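Home | Visits | Workshop Notes | Materials | Contact

Visit report: Bridisance block works, Zunthorpe

The Bridisance works at Zunthorpe holds one open day in the spring and one in the fall. I attended the second, on a Tuesday, and took the morning tour, which covers three rooms: blank cutting, shaping, and the inspection room. Paint and packing were closed to visitors. Parking is on the east side, and the entrance is through the door marked Deliveries.

The works makes small colored shape blocks for schools and for sorting toys. The current catalog lists 60 shapes and sizes. The cubes, cylinders and triangular prisms account for most of the output, and the star is the slow one. A cube needs six straight faces. A five-pointed star has ten side faces, five of which meet at inside corners, and the inside corners are where material collects in the finish. The foreman on the shaping line gave the reject rate for stars as twice that of cubes and did not offer a figure for either.

Blank cutting is loud and was run for us for only a few minutes. Stock is cut to length, checked against a stop, and stacked on carts that hold 368 blanks each. Carts carry a card with the shape, the size and the batch number. Two of the cards were handwritten. The floor is marked with walking lanes, and the tour kept to them.

Shaping takes place in the next room, which is cooler. Edges are broken by a light pass on all sides before color goes on. I asked for the edge radius and was told it varies by customer. Moltel, a distributor that takes the larger sets, wants a softer edge than the others, so its batches are run separately at the end of the week.

The inspection room was the part I had come for. Blocks are laid out on a light wooden board, which sits on a blue perforated table. The board is maple, pale beige to cream, with a faint wavy grain and visible seams between the planks. The pale surface is used as a ground for judging color, and both the blue and the red stand well clear of it. Yellow is harder. Against cream wood a yellow block has less contrast, and the inspectors take a second look at yellow under a side lamp.

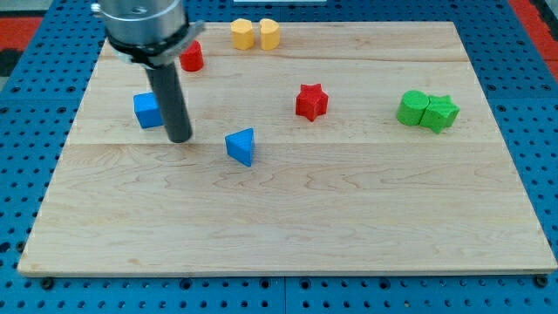 Samples are drawn at a rate of one block in 200. Each is checked for size, for flat faces and for the condition of the corners, then placed standing on the board to see whether it rocks. Cylinders are also rolled along a straightedge. A block that fails goes into a tray with its batch card, and a second sample is drawn from the same cart. If that one fails, the whole cart is held.

Color is compared with a reference set kept in a drawer. The set is replaced once a year. I compared a blue cube from the reference drawer with one from the morning batch and could not see a difference at arm's length.

The tour ended at a small counter selling seconds by weight. Most were stars. I bought a mixed bag, and at home found one cylinder with a flat spot along the side and a prism with a chipped vertex. The rest had only minor marks.

Practical notes: the tour takes an hour and a half. Closed shoes are required, and ear protection is supplied. Bus 266 stops at the gate, but the return service is thin after noon. There is no cafe on the site. The Sundaram bakery across the road opens early and has seating.

The next report covers the paint room, if access can be arranged.

This site uses cookies to remember your settings. Accept | Manage choices

Contact | Copyright Workshop Notes, all rights reserved | Back to top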